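À propos de l'atelier

Kikari est un atelier partagé consacré à la robotique de petite série, installé rue Maldonado. Il a été fondé par Tadeo Mansilla, ancien technicien de maintenance, autour d'un premier projet : un poste d'assemblage à deux bras, construit et mis au point par les membres sur leur temps libre. Le poste porte le nom de Skodcombe. Il en est à sa deuxième version.

Activité

L'atelier conçoit, monte et règle des cellules robotisées destinées à la manipulation d'outils à main du commerce. Le cahier des charges est constant : l'outil n'est pas modifié, aucun adaptateur n'est vissé sur le corps, la prise se fait sur la coque d'origine. Cette contrainte détermine la géométrie des doigts, l'effort de serrage et l'ordre des mouvements. Les pièces de préhension sont dessinées sur place et remplacées dès que l'usure modifie la répétabilité de la prise.

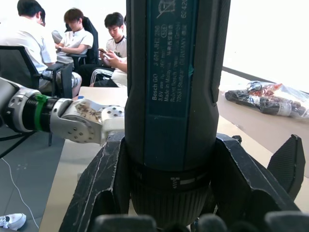

Le passage d'un outil d'un bras à l'autre reste l'opération la plus longue à régler. Elle suppose un repère commun aux deux bras, recalé à chaque mise sous tension, et une consigne d'effort distincte pour la saisie et pour le relâchement. Les paramètres sont consignés dans un registre, Honix, développé en interne et accessible à tous les membres. Il contient à ce jour 228 fiches de réglage. Une fiche comprend la référence de l'outil, l'orientation de prise, la vitesse d'approche et les défauts constatés.

Équipement

Alimentation 24 V sur l'ensemble des postes, arrêt d'urgence câblé, établi d'électronique, imprimante 3D, perceuse à colonne. Le stock de visserie est commun. Les composants personnels doivent être étiquetés.

Organisation

L'atelier compte neuf membres permanents. Les séances de réglage commencent à 18 h et se font à deux au minimum, l'un au pupitre, l'autre à portée de l'arrêt d'urgence. Toute modification du programme de sécurité est relue avant chargement.

Les demandes d'adhésion sont examinées en mars. Une expérience en câblage ou en programmation est souhaitée. Les candidats sont invités à joindre le schéma ou le code d'une réalisation antérieure, même inachevée.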